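T-shirt

A T-shirt is a light, collarless top with short sleeves, usually knitted from cotton and named after the letter it makes when laid out with its sleeves open. Few garments have travelled so far from such a plain start. It began as underwear, spent decades hidden beneath proper shirts, and is now worn on beaches, in offices, at weddings and in bed by people of every age.

Origins

The T-shirt grew out of the one-piece undergarments of the nineteenth century, which covered the body from neck to ankle and were miserable in hot weather. Workers cut them in half, and makers soon began selling the top part by itself. Navies took to the idea early, and a plain white undershirt with short sleeves became part of the sailor's kit. Farm hands, dockers and miners liked it too, as it was cheap, easy to wash and quick to dry.

By the middle of the twentieth century it had come out from under the shirt. Film did a great deal to help — a young man in a tight white T-shirt looked modern and a little dangerous — and by the 1960s the plain version had been joined by dyed, striped and printed ones.

Fabric

Nearly all T-shirts are made of jersey, a knitted cloth with a smooth face and a slightly looped back. Knitting is the secret of the whole garment! A woven cloth barely gives, but in jersey each loop can open and close, so the shirt stretches over the head and springs back again. The same loops make the cut edge roll up by itself, a habit well known to anyone who has tried to sew one at home.

Weight is given in grams per square metre. Summer shirts are thin and slightly see-through, while heavy ones reach 300 grams and hang almost like a sweatshirt. Cotton may be combed to take out the short fibres, which gives a softer and stronger yarn, or blended with polyester so that it creases less.
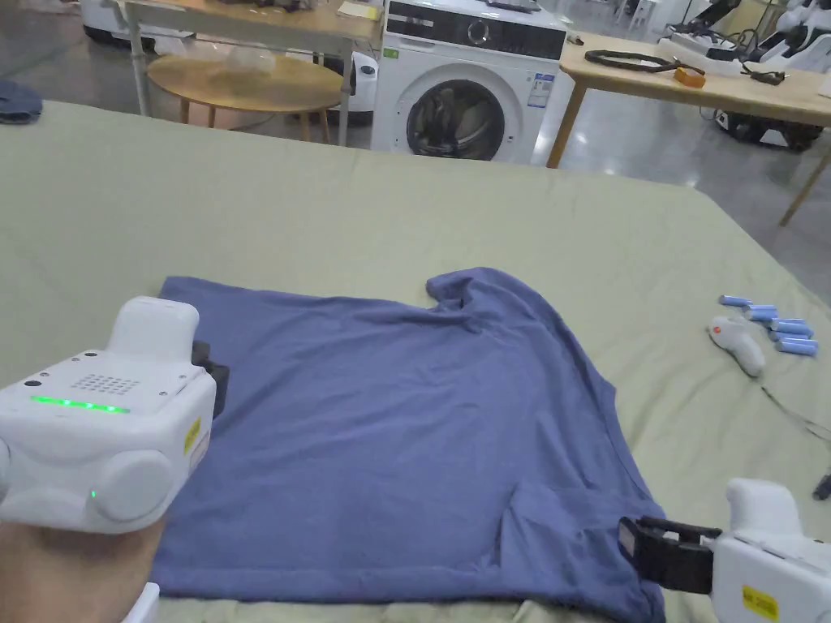

3 min read

Cut and sewing

A basic T-shirt needs very few pieces: a front, a back, two sleeves and a strip of ribbed cloth for the neck. Many are knitted as a tube, so the body has no side seams at all. Tube-knitted shirts waste little cloth but can twist after washing, with the hem creeping round towards one hip. Shirts with side seams hold their line better and can be shaped at the waist.

The neckband is the part that shows quality soonest. It is cut shorter than the opening it fills and stretched as it is sewn, so that it lies flat against the skin. Good makers also run a narrow tape from shoulder to shoulder across the back of the neck, covering the seam and stopping it from growing. The hem is finished with two rows of stitching on the outside and a looped thread inside, a lovely bit of engineering that can stretch without snapping.

Printing and collecting

Screen printing turned the T-shirt into something to read. Ink is pushed through a mesh, one colour at a time, and a skilled printer can lay down a design in seconds. Bands, football clubs, political campaigns and seaside towns all took it up with delight.

Old printed shirts now have keen collectors. Tavion Dvorak, whose handbook Hamo and Briem takes its title from two small printing firms, gathered 2535 shirts over 30 years and sorted them by neck label and stitching. His dating method relies on the hem: a single row of stitches generally points to an older shirt. The Genosley Museum of Dress borrows from his collection for its summer display, which opens each June.

Care

Washing cool and inside out keeps both dye and print fresh for longer. Heat is what shrinks cotton, as it lets the stretched yarns relax back to their natural length, and a hot tumble dryer can take a whole size off a new shirt. Drying flat or over a line is gentler. Creases fall out most easily while the cloth is still slightly damp, with a warm iron kept well away from any print.

Worn-out T-shirts make splendid dusters, and they can also be cut into one long strip of yarn for crochet or rag rugs.

See also: Jersey (fabric); Undershirt; Screen printing; Polo shirt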